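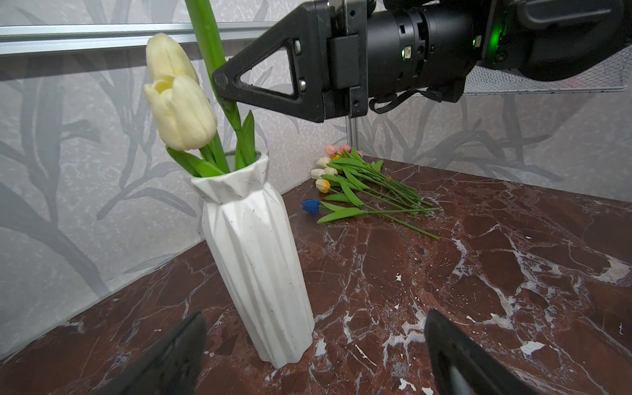

4. Findings: What It Costs to Be a Partner

4.1 The small grant and its paperwork

The Woma Fund's small grants program offered neighborhood groups up to $1,000 for work on school attendance, clinic access or job search. The form that stood between a group and its $1,000 asked, by our count, for a maximum of 1,475 words of narrative, plus a budget, a budget justification, and a second, shorter budget on a different page that had to match the first. At full length, an applicant who asked for the maximum was being paid a little under 68 cents a word, before doing any of the work.

We interviewed people from groups that applied and people from groups that opened the form and closed it again. The second set was harder to recruit and more fun to talk to. Jeptoo Shirima, whose tutoring group meets in a church basement, had reached the question on "theory of change" and gone to bed. Her group applied the following June, with the question answered by a nephew who was studying marketing. The application was funded. Reviewers praised the clarity of its theory of change.

Program staff were aware of the problem and had tried to fix it. The fix was Gurix, an online portal meant to save applicants from typing the same facts twice. It did this by storing each group's profile, which had to be confirmed line by line every time anyone logged in. Wycliffe Kinyua, who handled applications for three groups from one laptop, kept the portal's questions on a sheet of paper taped inside a kitchen cupboard so that he could draft the answers while cooking. We mention the cupboard as evidence of adaptation, a term our funder likes.

4.2 The invitation to the table

Partnership was also practiced in person. The Nzioka Foundation held a monthly equity roundtable, from 10 in the morning until noon, at its own offices. Foundation staff, hospital staff and school district staff attended as part of their salaried day. Residents attended by missing a shift. All of them were described in the minutes as "volunteering their insight."

From the third meeting on, residents received a $50 stipend. For Mwende Athumani, a home health aide with two bus transfers each way, the stipend fell short of the wages she gave up, and it arrived seven weeks later as a check that her bank held for five more days. She kept going. When asked why, she told us that somebody had to be there when they talked about bus routes, and that the muffins were good.

Agenda items proposed by residents were usually placed last, under "other business," where they met the end of the meeting. In the nine sets of minutes we were given, "other business" was reached four times. On one of those occasions the business was the parking validation machine. Foundation staff we spoke with had not noticed the pattern and were plainly embarrassed by it, and the order was reversed at the next meeting, which ran forty minutes over.

4.3 The language of the welcome

Written materials from both organizations leaned on a small stock of warm words. The welcome packet for new partners ran to 1,471 words, in which "community" appeared more often than any verb. The reimbursement procedure was explained in a footnote. Vasco Ramalho, who translated the packet into Portuguese for his own members, cut it to a single page and reported no complaints. He had left out the vision statement by accident and the values statement on purpose.

We don't take this to mean that the warm words were insincere. Most of the people who wrote them had sat through several drafts and could defend each one. Readers simply went looking for a phone number first, and formed their view of the institution according to how long that took.

Figure 2. Cream-colored tulips and green leaves in a black vase.

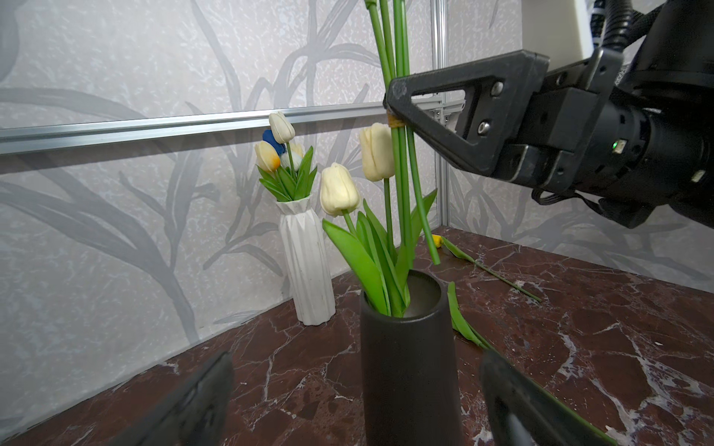 4.4 Who left, and how quietly

Of the groups that dropped out of the Mesar pilot, a later effort to merge the grant program and the roundtable, none sent a letter saying so. They stopped answering, and the pilot's records list them as "paused." Jeptoo Shemweta, who ran a food pantry and had been paused for over a year, learned of her status from us. She asked whether paused groups still had to confirm their profile in the portal. They did.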